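라면 봉지 뒷면에는 무엇이 적혀 있을까?

라면이나 국수를 살 때 우리는 보통 봉지 앞면을 봅니다. 앞면에는 큰 글씨로 이름이 적혀 있고, 맛있어 보이는 그림이 있을 때가 많습니다. 뒷면은 다릅니다. 글씨가 작고 줄이 빽빽합니다. 그래서 읽지 않고 그냥 뜯는 사람이 많습니다. 하지만 봉지 안에 든 것을 알고 싶으면 뒷면을 읽어야 합니다.

이 글에서는 국수 봉지의 뒷면을 읽는 방법을 알아봅니다. 집에 봉지가 있으면 하나 가져와서 옆에 두고 읽어도 좋습니다.

봉지는 어떻게 만들까?

국수 봉지는 얇은 필름으로 만듭니다. 필름은 처음에 아주 긴 두루마리로 감겨 있습니다. 글자와 그림은 봉지가 되기 전에 이 두루마리에 먼저 인쇄합니다. 공장에서는 두루마리를 풀면서 필름을 둥글게 말아 긴 통 모양으로 만들고, 양쪽 가장자리를 맞대어 뜨겁게 눌러 붙입니다. 이렇게 붙인 줄이 봉지 뒷면에 길게 남습니다. 이 줄을 '이음매'라고 합니다.

그다음 국수를 통 안에 넣고 양쪽 끝을 다시 눌러 붙입니다. 끝부분을 만져 보면 올록볼록한 줄무늬가 느껴집니다. 줄무늬가 있는 뜨거운 틀로 눌렀기 때문입니다. 이런 봉지에는 이음매가 모두 세 군데 있습니다. 뒷면에 하나, 양쪽 끝에 하나씩입니다.

이음매가 잘 붙어 있으면 공기와 물기가 잘 들어가지 못합니다. 마른 국수는 물기를 빨아들이면 눅눅해지고, 기름에 튀긴 국수는 공기와 오래 닿으면 냄새가 나빠집니다. 끝이 벌어져 있거나 구멍이 난 봉지는 사지 않습니다. 집에서 그런 봉지를 찾으면 먹지 말고 어른에게 보여 줍니다.

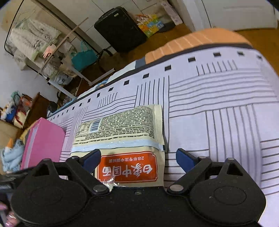
중국 국수 봉지의 뒷면. 작은 글씨와 바코드, 길게 접힌 이음매, 빨간 상표가 있다.

사진 속 빨간 상표에는 한자로 '白象中国面'이라고 적혀 있습니다. 앞의 두 글자 '白象'은 흰 코끼리라는 뜻이고 회사의 상표 이름입니다. '中国'은 중국, '面'은 국수입니다. 우리나라에서는 국수를 뜻하는 한자를 '麵'이라고 쓰는데, 중국에서는 더 간단하게 '面'이라고 씁니다. 상표에는 더 작은 글씨로 '28年专注中国好面'이라는 말도 있습니다. 28년 동안 좋은 중국 국수에 힘써 왔다는 뜻입니다. 이런 짧은 말은 회사가 자기 물건을 알리려고 쓰는 광고 문구입니다.

작은 글씨에는 어떤 내용이 있을까?

나라마다 규칙이 조금씩 다르지만, 포장 식품에 적는 내용은 비슷합니다.

원재료
음식을 만들 때 들어간 재료입니다. 보통 많이 들어간 것부터 차례로 적습니다. 국수라면 밀가루가 맨 앞에 나올 때가 많습니다. 수프의 재료는 따로 묶어서 적기도 합니다.

알레르기 표시
밀, 달걀, 우유, 땅콩, 새우 같은 음식을 먹으면 몸이 가렵거나 숨쉬기 힘든 사람이 있습니다. 이런 재료가 들어 있으면 눈에 잘 띄게 적어야 합니다. 알레르기가 있는 어린이는 먹기 전에 이 부분을 어른과 함께 꼭 확인합니다. 글자를 읽을 수 없는 외국 식품이라면, 내용을 확인할 때까지 먹지 않습니다.

내용량
봉지를 뺀 음식의 무게입니다. 그램(g)이나 킬로그램(kg)으로 적습니다.

영양 성분
열량, 탄수화물, 단백질, 지방, 나트륨이 얼마나 들어 있는지 표로 보여 줍니다. 나트륨은 소금에 들어 있는 성분입니다. 표를 볼 때는 기준이 되는 양을 먼저 봅니다. 어떤 표는 한 봉지를 기준으로 쓰고, 어떤 표는 100g을 기준으로 씁니다. 기준이 다르면 숫자를 바로 비교할 수 없습니다.

날짜
언제까지 먹을 수 있는지, 또는 언제 만들었는지를 적습니다. 날짜는 만들 때마다 달라져서 다른 글자를 인쇄한 뒤에 따로 찍는 일이 많습니다. 그래서 작은 점으로 이어진 숫자처럼 보이기도 합니다. 날짜가 안 보이면 봉지 끝부분이나 앞면도 살펴봅니다.

바코드는 무엇일까?

바코드는 굵기가 다른 줄을 나란히 세운 표시입니다. 가게의 계산대에는 빛으로 이 줄을 읽는 기계가 있습니다. 기계는 줄과 빈칸의 굵기를 숫자로 바꿉니다. 그 숫자로 컴퓨터에서 물건의 이름과 값을 찾습니다. 가게에서 쓰는 보통 바코드 자체에는 값이 들어 있지 않습니다. 그래서 같은 물건이라도 가게마다 값이 다를 수 있고, 가게는 바코드를 바꾸지 않고도 값을 바꿀 수 있습니다.

바코드는 진한 줄과 밝은 바탕의 차이가 커야 잘 읽힙니다. 꼭 검은색일 필요는 없습니다. 흰 바탕에 파란 줄도 읽을 수 있습니다. 그런데 빨간 줄은 잘 읽히지 않습니다. 바코드 기계는 빨간빛을 쓰는 것이 많은데, 빨간빛 아래에서는 빨간 줄과 흰 바탕이 비슷하게 밝아 보입니다. 봉지가 심하게 구겨져도 줄의 굵기가 달라져서 기계가 읽지 못합니다. 그럴 때 계산하는 사람은 봉지를 손으로 펴서 다시 대거나 숫자를 직접 누릅니다.

직접 해 보기

집에 있는 국수나 라면 봉지를 2개 준비합니다. 뜯지 않은 봉지도 괜찮습니다. 공책에 칸을 두 줄로 나누고, 다음 내용을 찾아 적습니다.

맨 앞에 나오는 원재료
알레르기 표시에 있는 재료
내용량
나트륨의 양과 그 기준
끓이는 물의 양
날짜가 찍힌 곳

물의 양은 밀리리터(mL)로 적혀 있습니다. 200mL는 우유 작은 팩 하나와 같은 양입니다. 끓이는 물이 600mL라면 작은 팩 세 개만큼입니다. 두 봉지의 물 양이 다르면 국수의 무게도 비교해 봅니다.

다 먹은 봉지는 안에 남은 수프 가루를 털어 냅니다. 비닐류 표시가 있으면 물로 헹군 뒤 비닐류로 모읍니다. 사는 곳에 따라 버리는 방법이 다를 수 있으니 동네의 분리배출 안내를 확인합니다.

낱말 풀이

이음매: 두 부분을 맞대어 붙인 자리
원재료: 음식을 만드는 데 들어간 재료
내용량: 포장 안에 든 음식의 양
나트륨: 소금에 들어 있는 성분
상표: 어느 회사의 물건인지 알려 주는 이름이나 그림

2024년 7월 5일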